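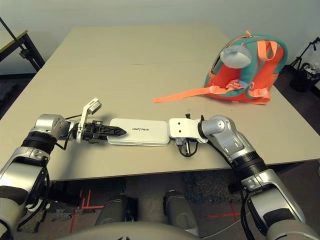
Mesa beige, julio. Estuche blanco (UNITREE) y mochila infantil naranja y turquesa.

Sigo sin ver claro lo de la mochila. Liên Phan insiste en que el estuche cabe tumbado en el fondo. Yo lo dudo: la pedimos a Zurnham por catálogo, talla de párvulos, y el catálogo da medidas por fuera, con el acolchado incluido. Peso vacío en nuestra báscula: 700 g. Me parece mucho para un niño de 5 años y todavía no hemos metido nada.

Nghĩa quiere apuntar ya «apta» en la hoja. Que espere. Falta medir el interior con regla y repetir la pesada, que la báscula de Wultell me ha engañado otras veces.

De la mesa: tiene una junta recta en medio del tablero. Cúc dice que no influye. Puede ser, pero las medidas las tomo todas al mismo lado de la junta.

Pendiente: preguntar a Mawar de dónde sale lo de las 8 cargas por correa. No encuentro la fuente.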